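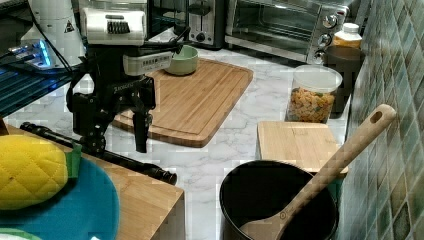
Which board should be set out for cooked food in the teaching kitchen?
Use a clean board that has not been used for raw meat, poultry or fish since it was last washed. If there is any doubt about what a board was used for, wash it again before food is placed on it.

Household Food Preparation, Handout 4
The Counter as a Work Area
Prepared by Oskari Ikonen, Vimard Institute of Home Studies
Revised 18 Feb 2021

Students should read this handout before the first practical session. It replaces the sheet issued in December, which did not cover bamboo boards.

1. The work area
A home counter is usually asked to hold two kinds of things: those that stay there, such as a toaster or a row of jars, and those that are brought out for a task. The first group goes to the back or to one end. The second group is placed on the open surface in front of the person working. Before starting, clear a space large enough for the board and for one bowl or plate beside it.

2. Boards
Bamboo is hard, light to lift and fairly slow to take up water. It will still split if it is left to soak. Wash both faces in warm water with dish soap, rinse, wipe, and stand the board on its edge until dry. Boards with a juice groove need a brush run along the full length of the groove, including the corners. Food-grade mineral oil may be applied when the surface begins to look pale.

A grooved board should be used groove side up for ripe tomatoes, melon and roasted meat. For bread and dry goods the plain side, where there is one, is easier to sweep clean.

3. Heating appliances
Students will be assessed on the following points.
Crumb trays are emptied before use and again at the end of the session.
Paper, packaging and cloths are removed from an appliance before it is switched on.
Cords are kept away from hot surfaces and do not hang over the front of the counter.
Appliances are unplugged and allowed to cool before they are wiped down.

Room Lombardi has a limited electrical supply — one heating appliance per outlet, without exception. A 1000-watt appliance may be run beside a kettle only when the instructor has confirmed that the two are on separate circuits.

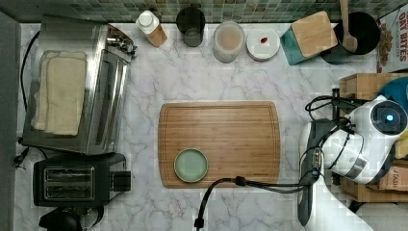 Figure 2. Counter from above, with bamboo board, small plate, toaster oven and containers along the backsplash.

4. Containers at the back
Jars, canisters and bottles are kept against the wall so that the working surface stays open. Place those in daily use nearest the working hand. Anything decanted from its original package must carry a label giving the contents and the date — this applies to clear jars as well, as several pale foods look alike through glass. Lids are replaced as soon as the portion has been taken.

Marble and marble-patterned counters are wiped with a soft cloth and mild soap. Vinegar and lemon juice can etch natural stone, and spills of either should be wiped up at once.

5. Preparation for the session
Read pages 35 to 41 of the Caviren course reader. Draw a plan of your own counter at home, marking outlets, fixed items and the space left for a board. Plans are handed in at Room 724, Pollent Building, before the practical begins.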